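### 4.2 Why people leave things behind

I spent November asking guests at small hotels in Jitendale what they forget, and I got 46 answers – mostly chargers.

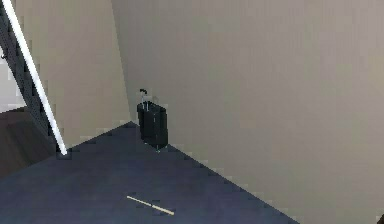 Ditlow wrote back that forgetting is really a packing problem, and that I should ask about mornings.

So I did.
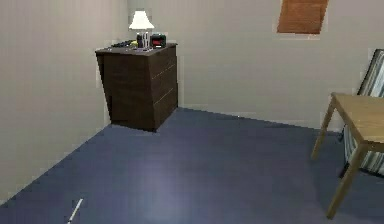

Early checkouts came up in 18 answers. Folks rush, and rushed folks skip drawers. A dresser in a corner, like the brown one in Figure 2, is easy to walk right past.
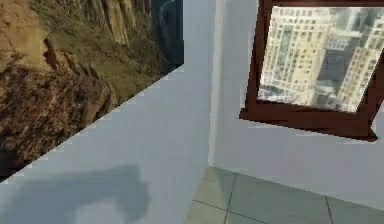
Late sleepers did better, though I wouldn't lean on that too hard.
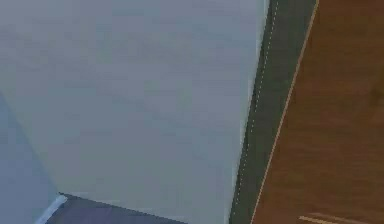

They mostly lost socks.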